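# Grout

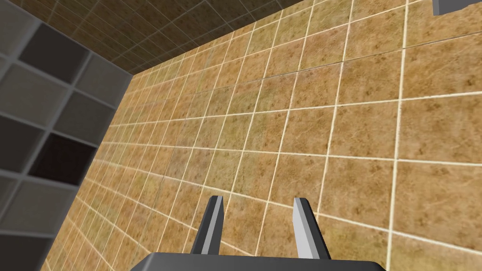

Vol. 6, p. 102

**Grout** is a fluid or paste used to fill the joints between tiles, and by extension the gaps in masonry, under machine bases and around anchors. The word in its trade sense covers two unlike groups of material: cement grouts, which set by reaction with water, and resin grouts, which cure when two parts are mixed. This article deals with tile joints only.

## Composition

Cement grout contains Portland cement, water and, for wider joints, graded sand. Pigment, a water-retaining agent and a powdered polymer are commonly added at the factory. Unsanded grout is used in narrow joints and on soft surfaces that sand would scratch. Epoxy grout consists of a resin, a hardener and a fine filler; it absorbs very little water and resists most household acids, but is stiff to spread and hard to remove once cured.

## Joint width

Width depends on how far the tiles vary in size. Pressed tiles with ground edges can be laid close together, while handmade tiles need wider joints to take up the differences. The handbook by Merja Pitkänen and Jouko Oksanen lists 15 joint profiles, of which the flush and the slightly hollow are the most used indoors. Butt jointing — laying tiles edge to edge with no gap — leaves no room for movement and is generally advised against.

## Application

The adhesive must be firm before grouting begins. Grout is pressed into the joints with a rubber float held at a slant and drawn diagonally across the tiles. The surplus is wiped off with a damp sponge. Too much water at this stage weakens the surface and carries pigment out of it, giving patchy colour.

## Faults

- **Cracking** along a corner usually shows that a rigid grout was used where a flexible sealant was needed.
- **Powdering** follows rapid drying or an over-wet mix.
- **Efflorescence** is a white deposit of salts brought to the surface by moisture.

In the Ornaldale baths, 12 bays were regrouted with epoxy after the cement joints softened. The Hancombe method, a lime grout rubbed in with sacking, survives mainly in repair work.

## See also

- Movement joint
- Tile adhesive
- Pointing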